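They gave me the arm in October and told me it wasn't taking my job, just the boring half of it. I liked the boring half! Sixty trays of brackets a shift and I could think about anything - supper, my sister, whether to leave Dander.

Ronja Nordin called it Eren, after her ex, so the rest of us did too. My new title was "cell lead," which meant I stood by the bench and waited for Eren to get confused. 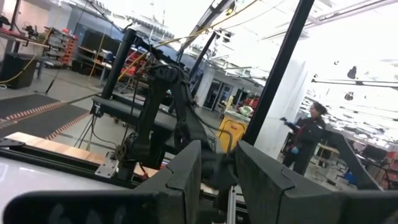
Sigrun Engebretsen from Jullum came by with her tablet and asked how the two of us were getting along. I said fine. I said he was quick but he never laughed at anything. She typed for a long time.

That night I stayed six minutes after the horn. I took a bracket out of the tray and turned it over with my thumb, the old way, feeling for the burr. Found one, too. I put it in my pocket and told Eren good night (you try not doing it), and then I went and caught up with Ronja in the parking lot.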